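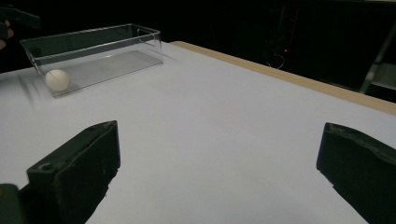 I went to the open day at Stilar on July 9, 2020, mostly to look at the packaging side, and came home with four pages of notes on trays and boxes. I will try to put them in some order.

Stilar is at the back of the Baron building, behind the old loading dock. Parking is across the road and costs nothing if you tell the front desk your plate number. Groups were kept small, and ours had 10 people in it. We signed in, left our bags on a rack by the door, and were taken straight upstairs by Jana Steinbach, who runs the sample rooms. The tour is one long corridor with rooms off both sides. You see the drawing office first, then the sample store, then the handling rooms, and you finish in the canteen.

The drawing office had nobody in it, so we went through quickly. There were printed sheets pinned along one wall showing tray outlines with the corner radius marked on each. Steinbach said most customers ask for square corners and most of them end up with rounded ones. A square corner looks tidier on paper, but small items get stuck in it and it is harder to wipe clean.

The sample store was the part I had come for. Everything Stilar has made or bought in for comparison is on open shelving, and the last catalog number when we visited was 2,963. You can take anything down as long as you put it back in the same slot. I spent most of my time on the clear pieces. The Surell line is the deeper one, boxes with upright walls and an open top. The Liao line is shallow and meant for sorting and counting. I liked the Liao pieces more in the hand. A few of the older Surell boxes had gone slightly cloudy along the rim, and the labels on that shelf were coming off.

One man in our group asked about lids. They do make them, on a separate order, and the lead time is 19 working days. He wrote that down and asked nothing else all afternoon.

From there we went to the handling rooms, which are kept dark apart from the work area. It takes a minute to get used to it, and there are cables on the floor, so watch your feet. The tables have white tops. Clear plastic is very hard to see on white, and I lost track of the edge of a tray more than once when I leaned in.

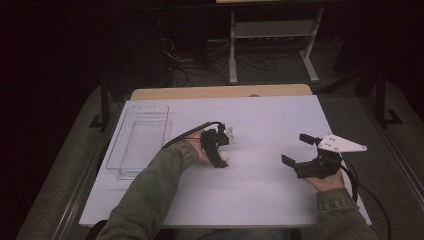
The work in these rooms is small items and clear containers. A light white ball is a good thing to try in a box with straight sides, and a shallow tray asks for a different approach because the wall is so low. Glassy pieces are the awkward ones. From where I stood I could hardly make them out against the table. I asked whether a darker top would help, and Edgars Strazds, who looks after the rooms, told me they had tried gray one November and gone back to white after a couple of weeks. He did not think the gray was bad. The people using it complained about dust showing.

We had 20 minutes there, which was enough. There are no chairs, and anyone who has trouble standing should mention it at the front desk beforehand.

The canteen does coffee, tea and a decent cheese roll. Price lists were laid out on the end table along with a sheet on minimum orders. The minimum on the Liao trays is lower than I expected, low enough for a small shop like mine. The Surell boxes are sold by the full carton only. I asked if they would split one and was told no, politely.

I have asked for two Liao trays in the middle size and will use them for beads and clasps at the front counter. If they hold up I will order more before the holidays.

Some practical notes for anyone going next time. The upstairs rooms are cool, so bring a sweater. The elevator is at the far end of the building and the signs to it are poor. Photos are fine in every room except the drawing office. The tour took just under two hours, including the canteen.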